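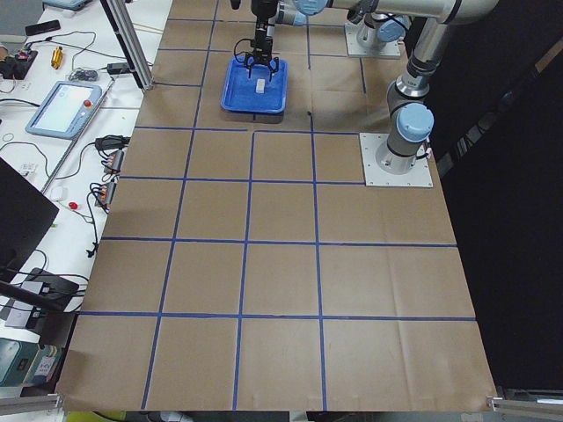
Bedalura planner update lets two arms share one table

Sat 14 April

A new release of Bedalura, the motion planning software used on the two-arm benches at Hetstead, went live this week. The main change is in how the planner decides which arm may enter a part of the table, and when.

Until now the software treated the whole table as one zone. If one arm was moving, the other had to stay clear until the move was finished. From this release the table is split into cells, and each arm books only the cells it needs for its next move. The cells match the grid of blue tape on the brown paper covering the work surface, so an operator can look at the screen and the table and see the same squares.

"People kept asking which bit of the table the planner was worried about," said Gijs Coppens, who leads the control software work. "You can now read the cell off the log and put your finger on it."

The test task is a simple one. A small white block sits in a shallow blue tray, and the gripper has to come down over it with its fingers open, close, lift and set it down in another cell. The start cell and the end cell are picked by the software before each run. The team ran the task 668 times in March with the old planner and the new one, using the same list of start and end cells for both.

According to the team's notes, the average wait before a move fell by 28 per cent. Runs in which both arms wanted the same cell were slower than before, as the planner now checks the path of the elbow as well as the gripper. Coppens said that check would stay in.

The release also changes how a booking ends. An arm used to hold its space until the controller reported that it had stopped. It now gives up each cell as soon as the last link has passed out of it, with a margin of 20 mm. The margin can be raised in the settings file but not lowered.

De Smet, which supplies the tray detection module, has updated its part to match. The module now reports the position of the tray rim and the block as two separate results. In the older version a poor reading of the rim meant that the block was thrown out too, and the arm went back to its rest position. The planner can now go ahead on the block alone if the gripper has enough room on both sides.

Some faults remain. Creases in the paper can still be read as an edge when the light is low, and the log viewer is slow to open long sessions. A fix for the viewer is being tested. The crease problem will be looked at with De Smet.

Sites that use the Grorov logging tool need to update it before installing the new planner, as the cell bookings are stored in a new format. Old logs can be opened in the new version but not the other way round. Settings files carry over, apart from the single zone limit, which is ignored and gives a warning at start-up.

The old planner will get fixes for another 28 weeks. Release notes and the full list of changed settings are on the Bedalura download page.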